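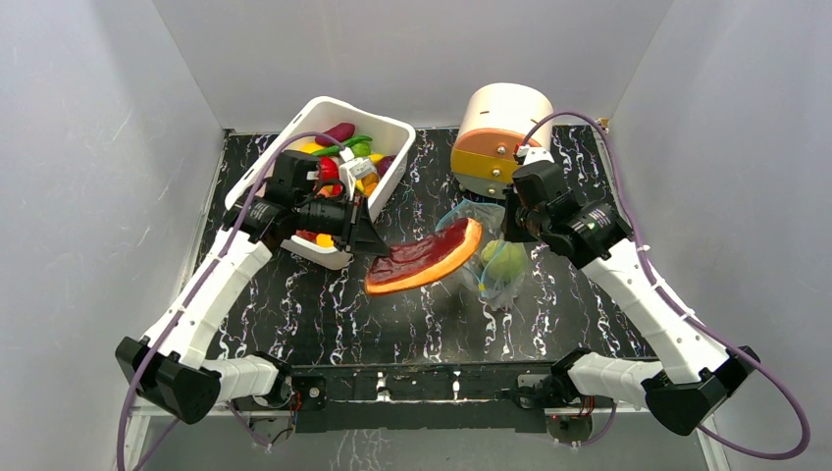

Last updated September 7, 2024

The Eternal Slice

Real food has the decency to go bad. Play food hangs on for decades, getting a little shinier each year, and one day you notice that the longest relationship in your house is with a piece of fruit that squeaks.

I bring this up as the owner of 380 pieces of it. I know the figure because I packed for a move last December and the mover's form had a line for "kitchen, misc." My own kitchen, the one that works, came to two boxes. The play kitchen came to four.

Most of it began as a Lilska starter set, a gift, with a picnic's worth of vegetables and a fish of no known species. Then came the Harham market range, sold by the bag at the register, where a tired adult will agree to anything. The rest drifted in from yard sales and other people's children.

The slices are my favorites, mostly for their nerve. A whole toy apple has to look like an apple. A slice only has to look as if it came from something, and the makers take full advantage. Give a curved wedge a glossy dark red face, with a few bumps for realism, and run a thick orange rim along the bottom and up around the end. Is it melon? Is it a cheese with a past? My daughter once served me one like it as soup, and I had no grounds for sending it back.

It does look better on marble, or on a black top with a marble pattern, which is the kind most of us can afford. Anything does. White veins forking across black like a storm over a golf course will lend dignity to a toy fish stick. I have eaten at restaurants that were working from the same idea and charging $15 for the side salad.

Then there is the matter of storage. Lauritsen makes a handsome crate with a rope handle, and we own one, and it holds shoes. Joltbridge sells a divided tray with a place for every vegetable, designed, I assume, by someone who has met vegetables but no children. What we use is a plastic bag. Everyone I've asked uses a plastic bag. It has no compartments and no theory of learning behind it, and a child can fill one in 10 minutes if bribed correctly.

We did try to thin the herd before the move. I put a pile by the door for the thrift store – the duplicates, the half onion, a drumstick with tooth marks I chose not to investigate. By dinner it was back in the play oven, set to high. I was told it would be ready soon.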